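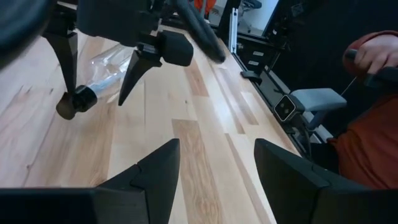
Guides > Fimis Table Care > Section 5: Clearing and sorting

Oct 8, 2019, by the Pirkemard workshop desk

1. Take your time and clear the wood first, setting bottles and cups aside as you come to them.

2. Gather the sponges into the shallow bin, side by side if you can (they are so much easier to grab that way!). 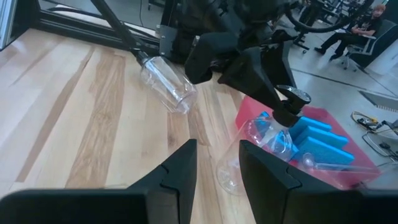 Can a spray bottle go in the same bin as the sponges?
It can, as long as the trigger isn't being pressed by anything.

3. Bring out your pump bottles and check each collar before you fill them.

Caution: Please keep glass bowls well back from the edge.
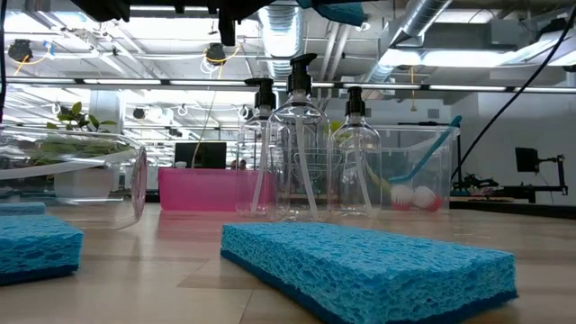
Fig. 17. Sponge and clear pump bottles on the table.

Related items
Duman bottle refills
Hundetti sponge set, 432
Oiling a wood top in May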